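Workshop notebook - September, after lunch

Finally got to the brick sorting! The Akanda box has been a mess since we emptied it for the Skundetport table, and I was sick of digging through it for one green piece. So it's color only for now: red, blue, lime green, each with its own white compartment. I thought about sorting by size too (long ones, short ones, the arches), but I'd never keep it up.

Our old list says 507 pieces for the whole collection, and 130 of those should be the big bricks. I haven't checked - that's a job for a rainy afternoon.

Red, blue and green bricks, with some still on the floor:
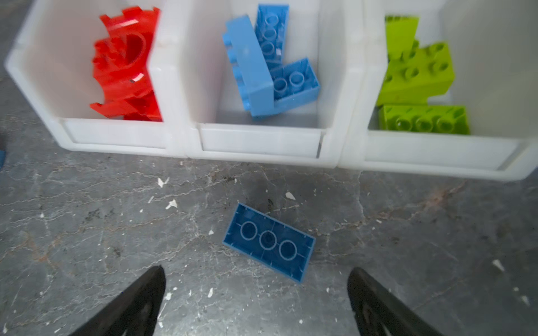
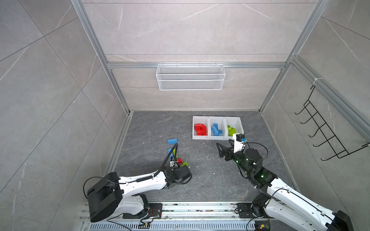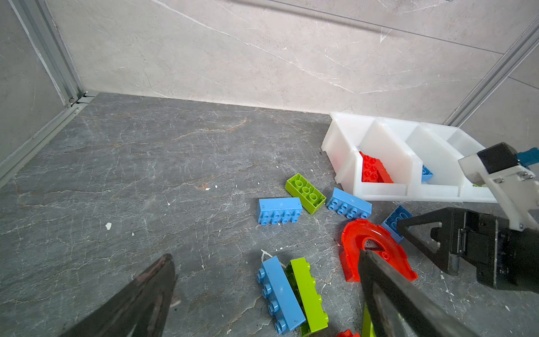
The arches are going to be a pain. They take up loads of room and nothing stacks on them, so I'm half tempted to give them a box to themselves (the old Dratitz one might do, if the lid still shuts). Also want to sweep before the next round - bits everywhere. And somebody please write the colors on the Erside shelf, my tape labels fell off again.

Filed under: Workshop notes, Sorting & storage

Recent entries
Tape that stays put
Erside shelf, take 2
What's in the Dratitz box?

Questions? Leave a note in the book | Back to top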